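Arovstead Gloss Black Work Board
Item 2338
Made by Firnthorpe

Home > Work surfaces > Boards and tops > Arovstead Gloss Black

Choose a width
Choose a finish for the back edge
Add to order
Save for later

Overview

The Arovstead is a flat board with a glossy black top, made to sit on a counter, a bench or a plain table. People buy it as a drinks station, a plant shelf, a craft surface, or a top for a piece of furniture that has seen better days. It goes on top of what you already have and can be lifted off again.

The top is a hard gloss coating over a flat core. It is smooth all the way across with no grain or pattern, and spills stay on the surface where you can wipe them up. The coating is black only. We are asked for white fairly often and do not make it. For a white top, see the Arovstead Matte, which uses the same core and the same feet.

The Gloss replaced our older satin board in August 2018. Satin boards can still be matched for depth but not for color, so if you are adding to an existing run, please order a sample first.

Sizes

All boards are 533 mm deep. The width is cut to order in steps of 100 mm. Choose the width from the menu above, or write to us if yours is not listed. We do not cut the depth down in the workshop, as the front edge is finished before the board is cut to width.

Measure the space at the back as well as at the front. Older walls are often out of square, and a board that fits at the front can bind at the back. Allow 2 mm at each end that meets a wall. If the board is going between two walls, give us the smaller of your two measurements and we will take the allowance off for you. Please say in the order notes whether you have already taken it off yourself. This is the most common cause of boards coming back to us too short.

Boards for a corner are made as two straight pieces that butt together. There is no mitered version.

What is in the box

- One board, cut to your width, with protective film on the top
- A set of McIntyre screw-in feet
- A strip of clear edge seal
- A Midora soft cloth
- Care sheet

The feet are packed in a bag taped to the underside. Please check there before you write to say they are missing.

Fitting

You can fit the board with or without the feet. With the feet, air can get under it and a slight unevenness in the counter can be taken up by turning the foot at that corner. Without them, the board sits lower and feels more solid, but the surface below has to be clean and flat. One grain of grit underneath is enough to make it rock.

1. Leave the film on until everything else is done.
2. Turn the board over on a blanket or the flattened box.
3. Screw in the feet by hand until they stop. Do not use a driver.
4. If the board will be near a sink, run the edge seal along the side closest to the water and press it down with a thumb.
5. Turn the board back over with a second person at the other end. The wider sizes flex if they are carried flat by one person.
6. Set it in place and check that it does not rock.
7. Peel the film from one corner, low and slowly.

The film sometimes leaves a faint line where it was folded in packing. This comes off with warm water and a drop of dish soap.

If you are drilling for a cable or a faucet, drill from the top with the film still on and a scrap of wood clamped beneath. Use a sharp bit and stop if it begins to smell. Seal the inside of the hole before use. A drilled board can't be returned.

Everyday care

Wipe with a damp cloth, then a dry one. Plain water is enough most days. For coffee, tea or fruit juice, add a drop of dish soap. Limescale can be taken off with white vinegar diluted half and half, rinsed straight away.

Do not use scouring powder, steel wool, melamine sponges or anything sold as a cream cleaner. They dull the gloss and the damage can't be polished out. The Midora cloth can go in the washing machine without fabric softener. Softener leaves a film on the cloth, and the cloth then leaves it on the board.

Hard water will leave spots if drops are allowed to dry where they are. On a gloss black top these show more than on anything else we sell. If your water is hard, keep the cloth within reach.

Heat and scratches

Mugs of hot drink can stand straight on the board. Pans from the stove can't, and neither can an iron or a hair straightener. Use a trivet. A slow cooker is fine on its own feet, but move it now and then so the same patch is not heated every time.

The board is not a cutting board. A knife will mark it. So will the unglazed ring on the bottom of some stoneware, if the piece is dragged across and not lifted. Stick felt dots under anything heavy that gets moved often. Fine hairline marks will build up over the years and are most visible with a lamp low to one side. We do not treat these as a fault.

Where it works well

"I would put it anywhere that gets wiped down every day," says Frida Briem, who looks after the boards and tops at our workshop. "Coffee corner, beside a sink, under house plants. I would think twice about a desk by a south window. You get the window back in your face all afternoon."

We agree with her about windows. The surface is properly glossy and reflects whatever light is over it, so have a look at where your lamps are before choosing it. A single bright bulb overhead gives one hard reflection. A shaded lamp or an overcast window gives a wide, soft one. If glare bothers you, the Matte is the better choice.

Colors on black

Most plain colors stand out well on the board, and pale ones stand out best. Dark blue and brown tend to disappear in the evening. The steel mug with a sage-green outside is a fair guide to how a muted color looks on the gloss, and there are water drops on the surface around it too, which catch the light as small bright beads. 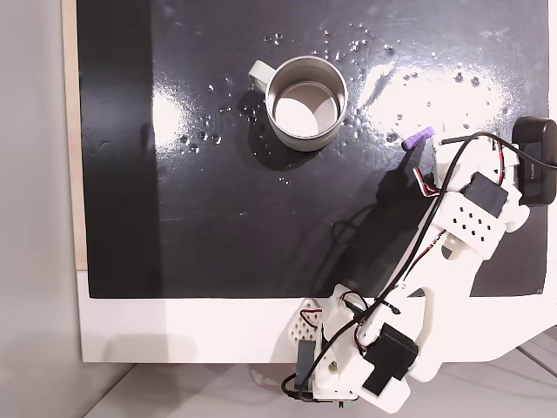
Questions we are asked

Does it show fingerprints?
Yes. It is a gloss black surface and it shows fingerprints, dust and flour. A dry wipe takes them off.

Can I use it outdoors?
No. Covered porches are also too damp over a winter. The coating would hold up but the core would swell at the edges.

Can it go over a washing machine?
Yes, on its feet, provided the board is fixed to the wall or to the units at each side and not to the machine. Vibration will walk a loose board forward.

Will it cover a damaged counter?
It will cover burns, stains and chips. It will not bridge a gap wider than your hand, and it should not be used to hide a leak. Find the leak first.

Can I paint the edges?
The back edge can be ordered bare for painting. Use a water-based primer and keep it off the top with low-tack tape. Take the tape off while the paint is still soft.

Can water be left standing on it?
For a short while, on the top, yes. Keep it away from the ends and any drilled holes, especially if they have not been sealed.

Does it have a smell when new?
A slight one for a few days after the film comes off. Open a window.

Can I buy more feet?
Yes, McIntyre feet are listed under Parts. Long boards that carry a microwave or an aquarium should have an extra pair in the middle.

Customer notes

"Ordered two for the shop, one for the tea counter and one for wrapping. The tea counter one is great. On the wrapping one the tape dispenser slid around until I put rubber under it. Film took ages to peel but no marks." - Pao-chu Tu

"Fits. Shows every crumb, which I was told. My husband wipes it more than I do." - verified buyer

"Box arrived with a crushed corner but the board was OK. Instructions could say sooner that the feet are taped underneath." - verified buyer

"Third one we have bought. Color match between the first and third is good side by side." - verified buyer

Samples

A small sample of the gloss black is available on request. It has the same coating and core as the full board. Stand it where the board will go and look at it in the morning and again with the lights on. Samples do not need to be sent back.

Delivery and returns

Boards are cut after the order is placed, and you will get a message when yours leaves the workshop. Wider boards travel on their long edge in a reinforced carton and need a signature. Open the carton while the driver is there if you can, and write any damage on the slip.

Uncut stock boards can be returned unused with the film in place. Boards cut to your own measurement can't be returned unless the fault is ours. We were closed for stocktaking through part of June and delivery estimates given before then may be out of date, so go by the message you receive.

Related items

Arovstead Matte White Work Board
McIntyre screw-in feet, pair
Clear edge seal, roll
Midora soft cloth
Felt dots, sheet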